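September
Posted by Ynyr Dafis

I've had two hand-held grippers at home for most of the month and I said I would write up how they compare. One is the set I have been using since spring, with black fingers and blue textured pads. The other is a loaner from Itance with smooth gray silicone pads and a slightly shorter reach. Both are squeezed by hand and both carry a camera that looks down past the fingers.

The job was simple. Pick up small soft things from a table, put them in a box, take them out again, repeat. I wanted soft things because hard blocks tell you very little. Anything with two flat sides will stay in nearly any gripper. A wad of cloth will fold up, slide out of one corner, or come along with whatever is lying under it.

I did 200 picks with each gripper, spread over several evenings and one long Sunday. I wrote down a drop when the item left the fingers before I meant it to, and a miss when I closed on it and came up empty. I also noted when I dragged the tablecloth, which I had not planned to track but it kept happening.

The Itance pads dropped more. They were fine on the pom-poms and bad on fabric. When the cloth was crumpled I would get hold of one fold, lift, and watch it slowly slip out. Squeezing harder helped some, but by the end of a session my thumb was sore and I was getting sloppy. The textured pads held fabric at a lighter squeeze. They also pick up lint, and after 60 picks or so in a row with fuzzy items I had to stop and wipe them with a damp rag. The gray ones I could go a whole evening without cleaning.

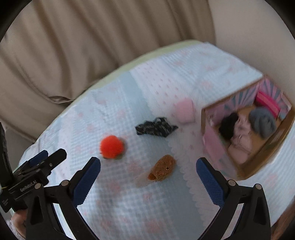
Do textured pads make it harder to let go of light items?

They do with anything fuzzy. A pom-pom will sometimes cling to one pad after the fingers open, and you need a small shake or a touch against the side of the box to get it off. With cloth or sponge I didn't have the problem.

Finger spread turned out to matter more than I thought it would. With a wide opening I could come in over a crumpled cloth and gather it, where the Itance gripper made me choose an edge first. The cost of the wide opening is in the box. If two fluffy items are sitting side by side, I have to half close the fingers before going in, or I push the second one away. I got used to that after a day or so. A beginner would probably knock things around for a while.

The camera was the other thing I wanted to sort out. I tried the standard wide lens and a narrower one that a friend at Gasside had left over. The narrow lens gives a cleaner view of the fingertips and not much else. When I reviewed those clips I often couldn't tell where the box was until I was already over it. The wide lens goes dark in the corners and bends straight lines, but it keeps the table and the box in view for most of the move. I went back to it after one evening and have not missed the other.

For recording I used the Voyle controller app at first and then moved to Kustier. Voyle is easier to set up. It also stopped recording on me 2 times with no warning, and I lost the clips I had been making. Kustier has an ugly menu and takes longer to start, but it writes each clip as you finish it, so a crash costs you one pick. That settled it for me. I have 700 clips on the drive now counting the practice ones, and I don't want to redo any of them.

Some smaller notes. Keep the cable tied down close to the bracket, or it will catch on your sleeve. Cork and sponge items are easy for both grippers and I would leave them in the mix only as a break from the cloth. A patterned tablecloth is harder on me than on the gripper, as I lose track of thin or pale items on it when I go through the clips later. A tablecloth also moves. I ended up clipping mine under the rim on the side nearest me, and the dragging mostly stopped.

I'm sending the loaner back next week and keeping the textured pads. Itance says there is a ribbed version of the gray pad coming, and if they will lend me a pair I'll run the same 200 picks with it. I still want to try the whole thing left-handed too, but my left thumb gets tired very quickly.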